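Section 7: Setting the Clocks and Living with the Drawers

You have reached the part of the Groten kitchen handbook that most owners skip until the first power cut. Welcome back.

7.1 Before you start

The Groten kitchen has more clocks than anyone asked for. There is one on the microwave, one on the oven if you ordered the Markham trim, and one on the range hood if you were talked into it. They don't speak to each other. Set them all on the same afternoon or accept that you live in several time zones.

CAUTION: Do not flip the breaker to reset a clock. It resets the other clocks too.

7.2 Setting the microwave clock

1. Close the microwave door. The clock menu won't open with the door ajar.
2. Press and hold CLOCK until the digits blink.
3. Type the time on the keypad, hours first.
4. Press CLOCK again within 7 seconds. If you stop to admire your work, the display goes back to whatever it said before.

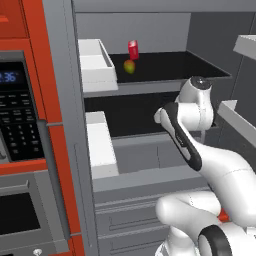 5. For 24-hour time, hold CLOCK and 0 together before step 3. To change back, do the same thing again with more patience.

NOTE: Daylight saving is not automatic. The menu item called AUTO DST turns the beep off. We have raised this with the supplier.

7.3 Error codes

E-145: Door not fully closed. Push it.
E-200: Keypad locked. Hold CANCEL until it beeps. If you turned the beep off in 7.2, count to ten and hope.
E-836: Call service. Have the serial number ready before you dial, as Nana Abugri on the service desk will ask for it first and will wait, politely, while you go and look.

7.4 Adjusting a drawer front

Drawers settle during the first few months, usually in December when the heating is on and company is coming. A front that sits crooked can be put right with one screwdriver.

1. Pull the drawer out until it stops. Don't lean on it.
2. Find the two adjusting screws on the inside of the front, one at each side.
3. Turn the left screw a quarter turn clockwise to raise that side, counterclockwise to lower it. The right screw works the same way.
4. Close the drawer and look at the gap from across the room. Up close, everything looks crooked.
5. Repeat until level, or until you no longer mind. 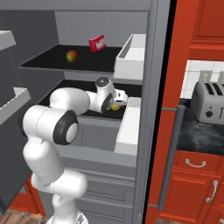

CAUTION: Open one deep drawer at a time. A tall unit that hasn't been fixed to the wall can tip, and the wall bracket in the parts bag was not a spare.

7.5 Cleaning the runners

Wipe the runners with a dry cloth twice a year. Use only Fetotlow runner grease, and only a dab. Cooking oil works beautifully for a week and then turns to glue. Jozefína Šindelář in our workshop keeps a shelf of runners ruined this way and will show it to any visitor.

If a runner is bent, don't bend it back. Order a pair from Babić Hardware and replace both sides, left first.

Section 8 covers the range hood filter. Bring gloves.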